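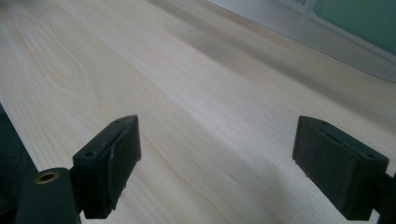
Pale wood with a clear finish. Smudges show best with light coming in low across the grain.

Looking after a light wooden worktop

Light wood hides crumbs well and finger marks badly. Most of the care is wiping, and the rest is knowing when to stop.

Everyday cleaning
Brush off grit first, because grit under a cloth makes fine scratches. Wipe with a cloth wrung out in warm water and a drop of dish soap, going along the grain. Go over it again with plain water, then dry it with a towel. Don't leave it to air dry.

Smudges and greasy marks
Breathe on the spot and rub with a dry microfiber cloth. If it stays, use the soapy cloth and wait 15 minutes before you judge it, as damp wood looks darker. A small dark speck that never moves may be in the wood itself. Pin knots and mineral flecks are common in pale boards. Leave those alone. Desmond Baptiste once sanded through a good finish chasing one and had to redo the whole bench.

White rings
Lay a dry cotton cloth over the ring and press with an iron on low, no steam, for up to 30 seconds. Lift and check. Repeat once or twice if it is fading.

Dull patches
Test for wear with a drop of water somewhere out of the way. If it beads, the finish is sound and only needs cleaning. If it soaks in and darkens the wood, that area needs a new coat. Let it dry overnight, sand lightly along the grain with 320 grit, wipe off the dust and brush on a thin coat.

What to keep off it
Scouring powder, bleach, the green side of the sponge, and wet cans.

Ese Bassey, updated December 2023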